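検索 キーワードを入力 カテゴリから探す

炭酸飲料の緑のペットボトル、植木鉢にできますか?
Sheena Carnegie 6/29/25

ベランダでミントとバジルを始めたくて、毎日わくわくしながら容器を物色しています!気になっているのが緑色のペットボトル。店の棚でも緑のボトルはよく目立つし、並べたら絶対きれいだと思うんです。予算は2,000円、土と苗込みです。色つきでも根は大丈夫でしょうか?
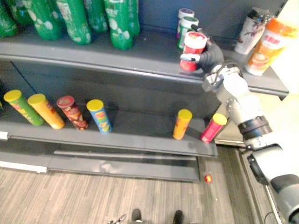
Javiera Rivadeneiraです。大丈夫ですよ、うちは緑のボトルでミントがもりもりです!上を切って、底に穴をいくつか。切り口にはビニールテープを巻いてくださいね。透明だと中に藻が出やすいので、色つきはむしろおすすめ。土はホームセンターの安い培養土で、423円でした。

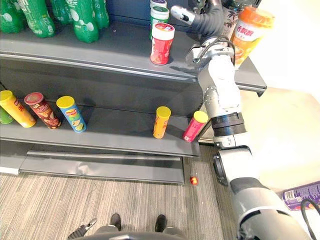 水やりはいつすればいいですか?
土の表面が乾いたら、朝に底から流れるまで。夏は夕方にもう一度見てあげてください。

バジルは摘むほど脇芽が出て、もう楽しくて仕方ないです(うちは毎週パスタ)。ただ寒さには弱いから、 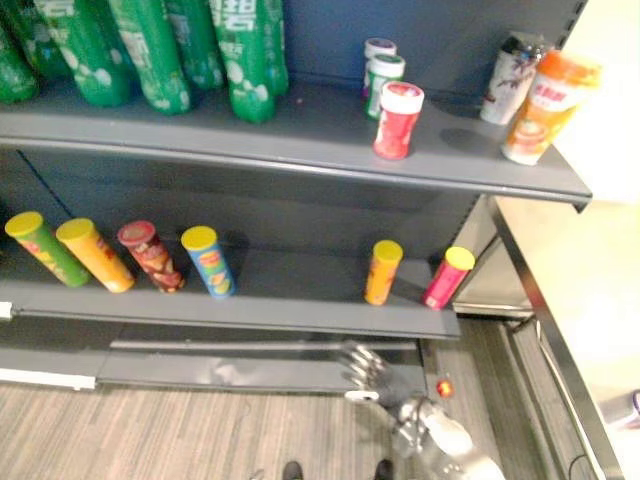
10月に入ったら室内の窓辺へ移します。ミントは外のままで平気。同じボトルに一緒に植えるとミントが勝つので、必ず別々に!

Mostafa Tazi
ミント最高。挿し木で増えるから苗は一つ買えば十分。穴は熱した釘であけました。やけど注意。

関連する質問
・バジルの葉が黒くなる
・ミントの挿し木、水だけで根は出る?
・培養土の再利用のしかた
・ベランダの排水口に土がたまる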